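Piano lessons at 4, too early or am I just being lazy?

Parents of Young Musicians > Getting Started

munther_q
Posted 2018-05-06

Hi all, long-time reader, first time starting a thread. My daughter turned 4 last November and she is nuts about the piano at my mother-in-law's place. She climbs up on the bench and bangs away and sings over the top of it, mostly songs about soup. My mother-in-law now wants us to sign her up for real lessons, with a real teacher, once a week, and practice in between.

There are two options near us. One is a group class at the Golton music school, where they clap and march and play little drums and don't touch a piano until the second year. The other is a private teacher, Ms. Zamani, who takes kids from 4 and starts them on the keys right away. My mother-in-law says the group class is "paying for recess." I kind of think recess sounds great for a 4 year old, but I never had lessons myself so what do I know.

Also we don't own a piano. I saw a used upright for $900 and nearly choked. Do we need one now?

Munther

oboe_dad
Group class. Easy. Ours did two years of one and by the time he picked an instrument he could already keep a beat and sing in tune, and his first teacher was thrilled. The kids who started on the keys at 4 were not ahead of him by third grade.

Do NOT buy the upright. Not until she has been at it a while. And when you do, pay a tuner to look at it first. Ours came with a cracked pin block and a smell.

tsugawara
I'm going to disagree with oboe_dad, and I say this as somebody who teaches (violin, mostly little ones). It depends so much on the kid. I have had 4 year olds who could stand still and listen for a whole lesson and loved having one grownup all to themselves, and I have had 7 year olds who needed another year of running in circles. If she already goes to the piano on her own, I wouldn't make her wait two years to touch one. That's a very long time when you're 4! It's half her life so far.

What I'd ask Ms. Zamani is how long the lesson is (a half hour is plenty, twenty minutes is better) and whether you sit in. If the answer to the second one is no, I'd keep looking. At that age you're the one who has to remember what the homework was.

Tsutomu

oboe_dad
Fair enough about the kid, but practice is the part that breaks people. A private teacher means practice every day, and every day means you, the parent, nagging. We lasted one semester with our older one before she hated the violin and us too. The group class had no homework. We just put on the CD in the car.

tsugawara
Then the assignment was too big. I give my beginners five minutes. Bow hold, one song, done, go eat a snack. If it turns into a fight the parents are supposed to call me.

marimba_mom
Oh I have opinions on this one. We did the private route with my son Jihad (he's 9 now and plays percussion, which tells you how the piano went, ha). His teacher was lovely and very serious, and she had a sticker chart, and he would do anything for the stickers and nothing for the music. When the stickers ran out so did he. Then a friend dragged us to a drum circle at the library and he came home and played on every pot we own until bedtime. I don't regret the piano exactly, he can read treble clef and that turned out useful, but I wish I'd let him mess around for longer first.

On the instrument question, a keyboard on a stand is fine for the first year or two. Get one with weighted keys if you can. I got ours secondhand from a family who were moving and it still works, except for the lowest B flat, and how often does he need that.

munther_q
Thank you all, this is really helpful, even the parts where you don't agree (especially those). Tsutomu, I called and asked. Lessons are a half hour and parents sit in. She also said she doesn't use a book for the first few months, it's all by ear and by copying. Is that normal? My mother-in-law was shocked. She learned out of a red book with a ruler across the knuckles, so the bar is low.

tsugawara
Very normal, and I think it's a good sign. Kids learn to talk before they learn to read. I'd worry more about a teacher who put a page of notes in front of a 4 year old on day one.

lowbrass29
Lurker here. Can I ask about the listening side? Everybody is going on about lessons, but my sister swears by just having music on in the house. She has her kids on a diet of Schubert and Motown. She read something about it making them smarter and I keep rolling my eyes, but her kids really do sing in tune and mine sing like a dishwasher. Is there anything to it?

oboe_dad
The "smarter" stuff, I'd leave alone. I've never seen it hold up the way the CD covers say. But singing in tune, sure, they hear it, they copy it. Sing to them. It doesn't have to be Schubert. It doesn't have to be good.

lowbrass29
I play the tuba. I can manage "not good."

marimba_mom
I'd go a little further than oboe_dad. I don't think it raises anybody's test scores, but I do think having music on while they play calms the whole house down. We do quiet music after supper, no screens, everybody flops on the floor. It's the only part of our routine that has survived. Jihad picks the record and he has to tell us one thing he heard in it. Last night's was "the part where it gets sneaky."
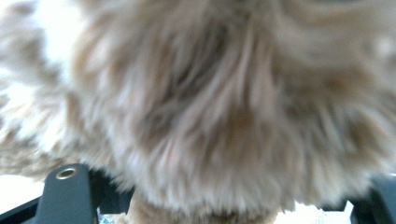
Fluff, up close, after supper

marimba_mom
We're on a slow guitar record this week, if anybody wants to try it. Cello also works. Anything with big cymbals gets a vote and usually loses.

firouzeh_z
Hello! A student's parent pointed me here and I think I may be the Ms. Zamani in question, so I'm going to be careful and not talk about anybody's child. But I can say a few general things about my own teaching.

I don't think 4 is too early and I don't think it's required either. I've started students at 4 and at 6 and at 10 and at 61. By the time they're playing real pieces I couldn't tell you which ones came early. What an early start gives you, if it goes well, is that the piano is just a normal thing in the child's life, like the bathtub.

I don't compete with the Golton class. Several of my students do both, and the ones who have clapped and marched are easier to teach. If money or time only allows one, pick the one your kid talks about on the way home.

And please don't spend $900 on my account. I have students on keyboards. I do ask that it sits at the right height with a proper seat, not the bed. I have seen a lot of beds.

munther_q
Oh no. Hello! I promise I said only nice things. The knuckle ruler was not you!

firouzeh_z
I didn't think so. I don't own a ruler.

oboe_dad
Well now I feel bad for telling him not to hire you.

firouzeh_z
You told him to take a group class, which is fine advice. I do disagree about the CD in the car being the same as practice, though. It's listening, and listening is half of it, but fingers don't learn in the car.

oboe_dad
Mine learned the oboe in the end so I'm going to stand by the car.

fdaher
Late night reply from a dad who's been through three kids and four instruments. One thing I haven't seen here is what happens when she wants to quit. She will, at some point. Our rule is you finish the term and then we talk, with no sulking allowed from the grownups. My middle one quit piano, came back a year later without being asked, and quit again, and now she plays the ukulele in her room with the door shut and we're not supposed to notice.

Before you pay for anything, ask for a trial lesson. Undholm Music over by us does a trial month with a loaner keyboard, you put down a deposit and get it back. They were a bit slow with our refund, I had to call twice, but we got it. See if there's a shop near you that does the same.

Fares

lowbrass29
I rented from Undholm. The loaner was fine but the bench wobbled. Second the part about calling twice.

munther_q
OK so here's where we landed. Trial lesson with Ms. Zamani next week, and we're going to sit in on a group class at Golton too and see which one she sings about afterwards. My wife found a keyboard her cousin isn't using, weighted keys, all the B flats as far as I can tell. My mother-in-law has been told it's a piano and so far she's letting that slide.

I played her some Schubert tonight, by the way. She listened to maybe a minute and then asked if the man could sing about soup.

tsugawara
Sign her up for composition.

marimba_mom
Let us know how the trial goes! And if you end up at Golton, sit on the floor with them, the chairs along the wall are tiny and they pinch.

munther_q
Will do, floor it is. I'll post again after both.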